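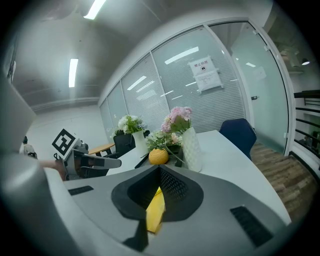 Flowers on a shared desk: notes after one month

November 7, 2019

The long white desk has carried flowers since the start of October. I kept notes, mainly to settle the argument with Danuta Lis over whether a working desk can hold more than one arrangement. My position is that it can, provided the heights differ and the footprint is kept small.

Current layout, left to right. A white vase with white flowers and plenty of green leaf. Next to it a low bunch of small white flowers, kept short on purpose. Then the tall white vase with the diamond pattern, which takes the pink stems. The round yellow-orange ball sits in front of the low bunch, on its dark base. It has no function. I moved it to a shelf for a week and the desk looked worse, so it came back.

Height. The pink bunch is the tallest thing on the desk and should stay that way. Two tall vases side by side block the view of whoever is sitting opposite, and people then shift the vases themselves, usually towards the edge. One tall, one middling and one low has been stable so far. I cut the pink stems so that the heads clear the rim of the vase by slightly more than the vase's own height. Any longer and the weight is too high for a desk that gets leaned on.

Colour. White vases on a white desk sound dull on paper. In use they more or less disappear and the flowers do the work. I tried a green glass jug from the Fevham charity shop in the second week. The stems were visible, and so was the water, which needed changing a day before I would otherwise have bothered. It now holds pens at home.

The low bunch is the weak point. Its stems splay and stick out diagonally over the desk, where sleeves catch them. Morven Strachan suggested tying them with raffia just below the heads. I have tried this once, on the previous lot, and it held for three days before the knot slackened. A rubber band lower down might do better. I have not tested it.

Water. Every second day, tap, cool. Vases are carried to the sink and filled there. Filling at the desk with a jug is quicker but left a ring that took two goes to remove. Leaves below the waterline come off before anything goes in.

Cost. The limit is up to 40 a month for the lot, food sachets included. October came in under. The pink stems were the largest item and also lasted longest, so I shall buy them again.

Still to do: find a shallower base for the ball, and move the black chair on the left a little further back from the white flowers. It gets pushed about during the day, and sooner or later it will catch a vase.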